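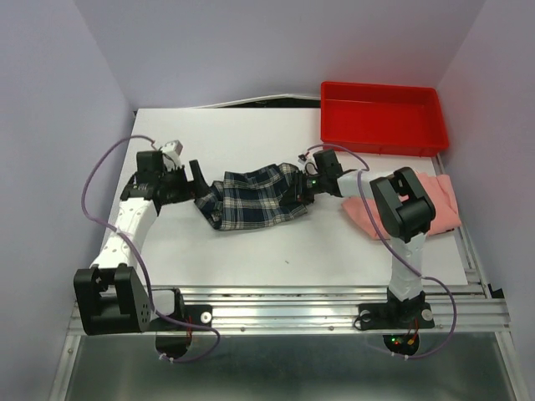 Figure 2. The two-arm cell with a plaid cloth held at both ends.

Home | Articles | Issues | Authors | Contact

3.2 Gripper comparison

We compared the Andov finger with the Jurenby finger on the same pair of arms. Each finger type was run for 29 trials, using the same cloths and the same controller settings. A trial began with the cloth crumpled on the table and ended when both grippers held it clear of their own bases.

The Andov finger completed 27 trials. The Jurenby finger completed 11, and most of its failures came at the second grasp, when the left arm closed on a fold and let go under tension. Lowering the closing speed did not change this. Grip force was not measured.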